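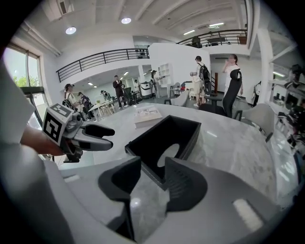
Ross Imrie wrote in after the last column to say a table that size should be for eating at, full stop, and that the rest of us have turned every flat surface in the country into a shelf with legs. Boxes, books, post, a charger for a phone you no longer own. Clear it or get rid of it, he says. He signs off "yours, eating at a bare table in Brustthorpe".

Well. I disagree, and I've got a deadline so this will be quick.

A big table with things on it is a table in use. I've never understood why we treat it as a moral failing. Go into any large shared room, the sort with high ceilings and a balcony and a few potted plants doing their best, and look at where people end up. Never the sofa. They drift to the table. They put a box down, open it, leave a book at an angle on the far side, wander off to talk to someone, come back. All good. Works as it should.

Marble, or marble pattern, I don't much care which — people get snobby about that too. Ours at home is a printed top, bought second hand off a man in Jerkberg, and in seven years not one visitor has asked to see its papers. White with grey veins. Shows every crumb. Shows fingerprints. Throws the ceiling lights straight back in your face at breakfast. I'd buy it again tomorrow.

Round matters more. I will go to the wall for round. A square table has sides and sides get claimed, that's my side, that's where your father sits, who left the bills on my side. With a round one the mess has no owner. It migrates. By the end of the week it's all in the middle and somebody has to deal with it, and in our house that is whoever wants to put down the casserole.

Ross will say that's the problem. Fine. But think about what his way costs. You clear a table completely and the stuff doesn't vanish, it goes in a cupboard. Then you need a box for the cupboard. Then a second box, becuase the first one has a lid and you can't see in. I tried this in November, the whole programme, labels, the lot. Spent 60 quid at Cartwright on storage. Eleven boxes with lids. I've since lost a pair of scissors, the good tape and a passport, all of which were perfectly findable when they lived next to the fruit.

So now, open boxes only. That's my one rule and I offer it free of charge. No lid. A cut-out in the side if you can get it, big enough to put a hand through or at least see what's lurking. I can put up with a box I can see into. Lids are where things go to be forgotten, and my mother's loft is the proof, 23 cartons and not one of us can say what's in them. Christmas things, we think. Possibly a fondue set.

Thắng Đỗ, whose emails I always enjoy, takes a middle line. Leave things out by day, clear at night, start again in the morning. Sounds lovely. I managed it for four nights. On the fifth I was tired and there was a jigsaw.

Books are a separate matter and I'd let them stay out always. Closed is fine. A book with pictures on the cover, left on a table, gets picked up. The same book on a shelf, spine out, might as well be in the sea. Natanael Guimarães runs a reading room on this principle, hardly any shelves, everything lying about on tables, and he tells me people who swore they never read will sit and turn pages for an hour while they wait for a friend. Nobody had to nag them.

What I would concede. Post should not live on the table. Shoes, obviously. Anything with a dead battery. And if you have people coming to eat then yes, clear it, I'm not an animal. Takes five minutes. You scoop the lot into the open box, put the box on the floor, wipe round with a damp cloth, forks out.

Then afterwards the box goes back up and everyone relaxes a bit.

Ross has asked for a right of reply and can have it, 300 words, no photographs of his worktops please. Anyone else with views on lids, send them in the usual way. Định Triệu, I have your letter about trays and I havent forgotten it, trays need a whole column.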